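Re: [hometheater-list] Bemine firmware and the sub crossover moving after standby

Quoting the earlier message in full, as the archive tends to drop attachments and threading:

> I have a Trukilen Bravo receiver, bought in January, feeding a 5.1
> layout with small bookshelf fronts. The fronts are set to Small with
> a crossover of 80 Hz. After the receiver has been in standby
> overnight, the bass is thin. The setup menu still says 80 Hz. If I
> change it to 90 and back to 80, the bass returns until the next long
> standby. Short standby does not trigger it.
>
> The Clostaten sub is on auto sense. I have swapped the sub cable and
> tried both sub outputs. Bemine room correction was run once, from
> eight seats, and I have not run it again. Firmware is 908.
>
> Is this the receiver, the sub, or the correction file? And is there
> any point in a factory reset before I send it back?

I have the same receiver and the same firmware, with a different sub. I can reproduce part of what you describe. My measurements follow, with the method, so that others can check them against their own units.
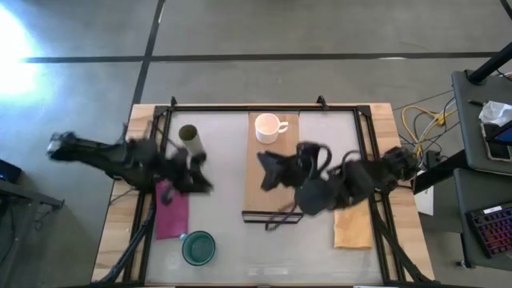

Trukilen-list member, rear row

First, the equipment. Receiver on 908, fronts and center set to Small, surrounds set to Small, everything crossed at 80 Hz. Bemine loaded from a fresh run. Measurement mic on a stand at the main seat, not moved between sweeps. Source was a laptop over HDMI, sending two-channel PCM. I used sweeps from 15 Hz upward at the same master volume each time, with the dynamic loudness feature off. Leave that feature on and the results are worthless, as it changes the low end with level.

I ran the sweep in three states: after a cold start from the wall switch, after a short standby, and after a full night in standby with network control enabled.

Cold start and short standby gave the same curve to within what I would expect from running the same sweep twice. The overnight curve was different. Output below the crossover was down, and the dip was centered near the crossover point itself. The lowest octave was almost unchanged. That last part matters. If the sub had been asleep or slow to wake, the whole low end would be missing and not just the region where the sub and the fronts overlap.

A dip at the crossover with the deep bass left alone usually means the sub and mains are out of step with each other. So I looked at distance settings next.

Distance, not crossover

The menu showed the right sub distance in every state. I do not trust the menu. I measured arrival time with a loopback reference and compared. After the overnight standby, the sub channel arrived later than it should have, by an amount that matches the difference between the Bemine sub distance and the default sub distance. In other words, the receiver was showing the corrected value and using the default one.

This also fits your report that changing the crossover to 90 and back to 80 fixes it. Changing any bass management setting appears to make the receiver reload the whole block, delays included. I got the same result by changing the center crossover and leaving the fronts alone. I also got it by switching the LFE low pass from 120 to 100 and back. The value you change does not seem to matter.

It does not happen with network control disabled. I left it that way for a week of normal use and the curve was right each morning. I switched network control back on and the fault was there after the first night. One unit is not much of a sample, so please repeat this before anyone calls it settled.

On the sub

I do not own the Clostaten, so take this section as general. Auto sense on most powered subs looks for signal above a threshold and wakes after a short delay. It can cause missing bass at low volume, and it can cut out during quiet dialog. It cannot cause a dip at one frequency that goes away when you touch a menu in the receiver. You can rule it out in a minute by setting the switch to On and leaving it there overnight. I would do that first, simply to remove one variable.

Swapping the cable was reasonable but I would not go further down that road. Both sub outputs carry the same signal on this model unless you have told it there are two subs. If the setup menu says 2 and you only have one, change it, then run the correction again. With two declared and one connected, the second set of delay values is meaningless and I do not know what the receiver does with it.

On the correction file

You ran it once, from eight seats. That is fine. More positions are not always better, and for a single row I get cleaner results from a tight cluster near the main seat, with the first position exactly at head height in the middle. The first position sets the distances. If that one is off, all the delays are off.

Check that the reported sub distance is longer than the tape measure would give. This is normal. The filters inside a powered sub add delay, and the receiver accounts for it as extra distance. Mine reads 20 feet for a sub that is much closer than that. People see the number, decide it must be wrong, and type in the real distance. Please do not do this, because you will create exactly the dip you are trying to get rid of. 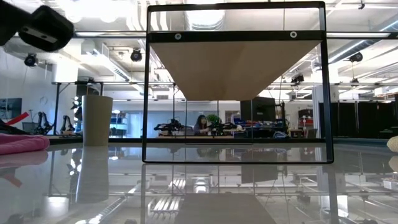
Steps to confirm

If you have a measurement mic, the following will show whether your unit has the same fault. If you do not have one, a sound level meter and a test tone at the crossover frequency will do. Keep the meter in one place for the whole test.

1. Set the sub to On, not auto. Turn off dynamic loudness and any night mode.

2. Switch the receiver off at the wall, wait a minute, and switch it on again. Play the tone through the front left with the sub active. Write down the level and the master volume.

3. Put the receiver in standby with network control on. Leave it overnight.

4. Wake it with the remote. Do not open the setup menu. Play the same tone at the same master volume and write down the level.

5. Open the setup menu, change the LFE low pass one step and change it back. Play the tone once more.

If the reading at step 4 is lower than at step 2, and step 5 brings it back, you have what I have. If step 4 is lower and step 5 does nothing, it is something else and I would like to see the numbers. If all three match, the fault did not trigger. Try a longer standby before drawing any conclusions.
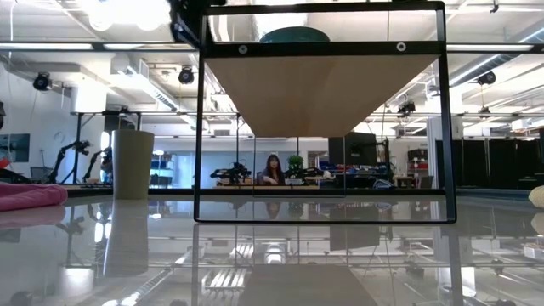 Factory reset

I tried one and it did not help. The fault came back after the first night with network control on. A reset also wipes the correction file, and restoring it from the backup on a USB stick is not a clean test, as the backup brings back the delay block along with everything else. If you do reset, enter a few distances by hand and test with those before you restore anything. That would tell us whether Bemine is involved at all, or whether any non-default distance is lost in the same way. I have not done this part. It is the most useful thing someone else could do.

I would not send the receiver back on this evidence. A replacement with the same firmware will most likely do the same thing, and you will have lost the use of it in the meantime. If you are close to the end of your return period then that is a different calculation, and I would write to the dealer now so that the complaint is on record.

Workarounds

The simple one is to turn network control off. You lose waking the receiver from the phone app, and the first start takes a little longer. Everything else works as before. HDMI control is a separate setting and can stay on.

The other one is to cut power overnight with a switched outlet. I do not like this with a receiver that stores settings on shutdown. Put it in standby first, wait for the relay to click, then cut the power. So far mine has kept its settings each time.

Saving the crossover as part of a quick-select preset also looked promising, but it does not work here. Recalling a preset with the same value as the current one does not seem to reload anything. A preset with a different crossover does, so you could press one button and then the other -- that is the same fix you already found, with fewer menus.

I have reported this to Trukilen support with the sweep files and the loopback timings. The reply so far is a ticket number and a request for the serial. If you get a result from the steps above, please post it to the list with your firmware version, the number of subs declared, and whether you use wired or wireless networking. Mine is wired. I have no idea yet if that matters.

Sweep files are available on request. They are too large for the list server.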